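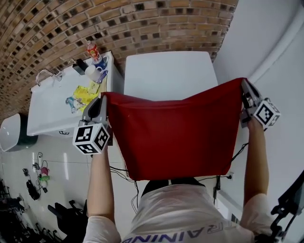

26/03/2019

Second day on the madder baths, and I am happier than I was at the end of the first one. Ohemaa had the roots soaking before I got my coat off, bless her, and we decided to stay with the recipe from the Desjardins notes and only change the water. The tap water here is so hard that I'd started to suspect it was doing half the dyeing for us, so one pot had tap and the other had rain from the barrel.

Weighed out 334 g of ground root for each pot and 991 g of wool, already mordanted with alum (the Torau skeins, the slightly greasy ones, scoured twice). Brought both up slowly over the morning. I know I always say slowly and then wander off to answer the phone, but this time I stood there with the thermometer and my tea and did it properly. Kept them under 72 C the whole way.

The tap water pot gave a good brick red, quite warm, a bit like old roof tiles. The rain pot came out more orange and softer — Ohemaa likes it better and wants it for the Prastovum blankets, and I think she may be right, though I'd like to see it dry in daylight before I say so to her face.

Two skeins streaked where they were tied too tight. My fault. Looser figure-eight ties next time, please, whoever is doing them.

Shagufta, if you read this before I see you, the exhaust bath is in the lidded bucket by the sink. Please don't pour it out! There is plenty of pink left in it and I want to try the silk.

Still to do: wash-fast test on both reds, and order more alum from Orix.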